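Water heater pilot keeps going out, repair or replace?

plulik_pete
Okay so my gas water heater quits every couple of nights and I'm getting tired of cold showers at 6 am. I relight it, it runs fine for a day or so, then nothing. I had a guy out from Macapagal in November and he wanted 2,627 to swap the whole unit! The tank isn't leaking and the water looks clean. It's 14 years old, if that matters. Is he pulling my leg?

hyejin_yeo
I'd start with the thermocouple. Mine did exactly this (lights, holds, dies overnight) and the part was cheap. Took me an evening, mostly spent looking for the right wrench.
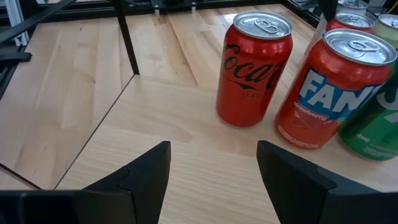

How long should I hold the pilot button down after it lights? A full minute, then let it up slowly.

If it drops out right when you let go, that's the thermocouple nine times out of ten. Check that the nut is snug at the gas valve too, mine was barely finger tight.

Urar88
Gotta disagree with Hye-jin here. 14 years is old for a tank, and I wouldn't put a dime into it. I nursed mine along through two repairs and then it let go all over the basement carpet. Ended up over 3,000 with the flooring. Take the quote, or get another one and haggle.

hyejin_yeo
Sure, but he said no leaks! Spending that kind of money over a pilot light seems nuts to me. Fix it now and save up for the new one.

S. Marikar
Has anybody asked about the vent? I had a downdraft blowing my pilot out every time the wind came from the west, and I'd already changed the thermocouple for nothing. If you smell gas at any point, leave it alone and call the gas company from outside.

plulik_pete
No smell, and I hadn't thought about wind. It did go out both nights it was blowing hard... I'll look at the vent cap tomorrow and pick up a thermocouple while I'm out. Urar88, who did your replacement?

Urar88
Plodico. They were fine, kind of slow calling back. Ask if haul-away is included.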